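Gollavlow Self Storage: Questions We Get Asked

How big is a small unit?
Smaller than you remember your stuff being. A small unit holds the contents of a one-bedroom flat, provided the flat belonged to a tidy person.

When can I get in?
The gate opens at 6 every morning. Your code works until closing, then it doesn't, and the keypad is immune to pleading.

What will it cost me?
A small unit is $30 a week. The double garage size is $300 a month. Prices went up in May. We noticed too.

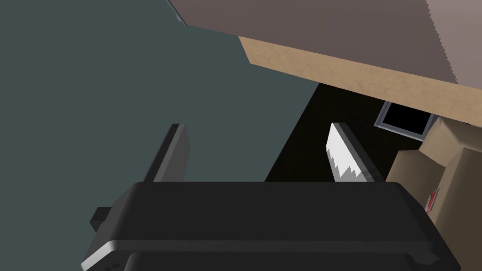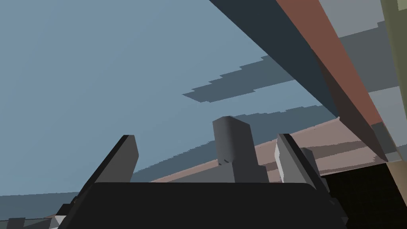
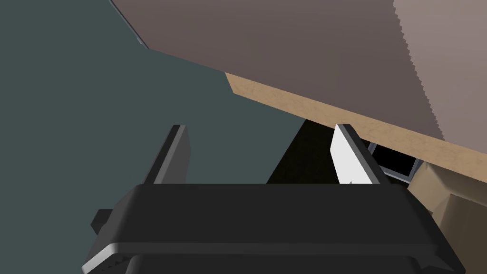
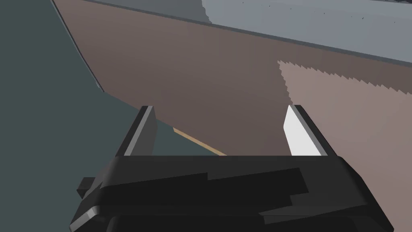 Computer renders, in greys, black, browns and tan.

Can I store my boat?
Yes, on its trailer, in the yard off Manolakis Road. Tinnies welcome. If it has a name painted on it, spell it for us on the form.

Can I live in my unit?
No. Please stop asking on behalf of your brother-in-law.

What can't I bring?
Petrol, gas bottles, fireworks, prawns. The prawns rule is newer than the others.

Do you sell boxes?
Yes, plus tape, and mattress covers in every size up to king. Unused boxes can come back for a refund if they're still flat.

How do I move out?
Give us 14 days' notice, sweep the floor and take your padlock.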